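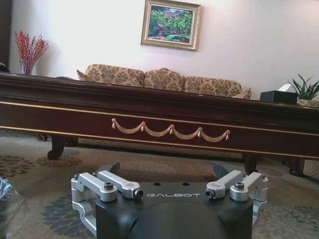
Short Screening Form for Manipulative Behavior Released After Trial

12/18/20

A shortened questionnaire for identifying manipulative behavior in close relationships has been released by the Hedell Center, a psychology research group in Plonberg. The form has 40 statements and replaces a version with 144, which counselors had described as too long for a first appointment.

The new form is called the Rafferty Scale, Short Version. It is completed by the person who reports being manipulated and asks how often certain behaviors occurred over the past year. Each statement is rated from zero (never) to four (very often). Typical statements concern guilt-tripping, withheld information, shifting of blame and denial of earlier conversations.

The items are grouped under eight headings, each scored separately. The center advises against adding the headings into a single total. Two people with the same total may describe very different situations – one dominated by threats, for instance, and the other by constant small deceptions.

The trial began in July and enrolled 300 adults through counseling offices in Plonberg and Flovholm. All participants filled in both versions, half of them starting with the long one. Agreement between the two was high for blame-shifting and for threats. It was lower for charm used as a means of control, a heading that lost more statements than any other when the form was cut. The authors of the trial report recommend that counselors cover this topic in the interview as well.

Several limits are noted in the report. The form records one person's account and has not been checked against the account of the partner or relative concerned. It does not diagnose a personality disorder in anyone, and a high score does not establish that the behavior was deliberate. Participants had already sought counseling, so the results may not apply to the general public. People who were in immediate danger were referred elsewhere and did not take part.

Scoring is done by hand on a one-page sheet. The manual gives a range for each heading but no cutoff, and asks users to repeat the form after 8 weeks where contact with the other person continues.

The long version will stay in use for research. Counseling offices that took part in the trial may keep their existing copies, but scores from the two versions should not be mixed in one case file. A follow-up with the Flovholm participants is planned for next July.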